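How to clean a grubby wireless mouse (and the desk under it)

I put this off for ages, and then one afternoon in September my pointer started skipping all over a spreadsheet and I finally gave in. It's a two-minute job once you've got your stuff together, so go grab a soft cloth, a couple of cotton swabs and a little rubbing alcohol.

First, switch the mouse off and take the battery out if yours has one you can get at. Then flip it over and swab the sensor window very gently. Mine had a hair in there!
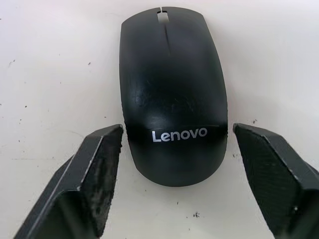 Dana Tseng
Home office columnist, Kemstead

Next, the top. Dampen the cloth (damp, please, never dripping) and wipe from the front down to the palm rest, going easy over the logo. Black plastic shows everything, and faint scuffs and fine scratches like the ones across the middle of this Lenovo won't wipe away - I've made my peace with that.

The seam between the two buttons is where crumbs love to hide. Run a dry toothpick along it with hardly any pressure, then do the same around the scroll wheel, turning the wheel a little as you go.

Now do the desk! A white tabletop picks up smudges so fast, and there's no point putting a clean mouse back on a dirty one. I use a drop of dish soap in warm water and dry it with an old T-shirt.

Let everything air out for a bit before you put the battery back in. Keyboards are next on my list - wish me luck.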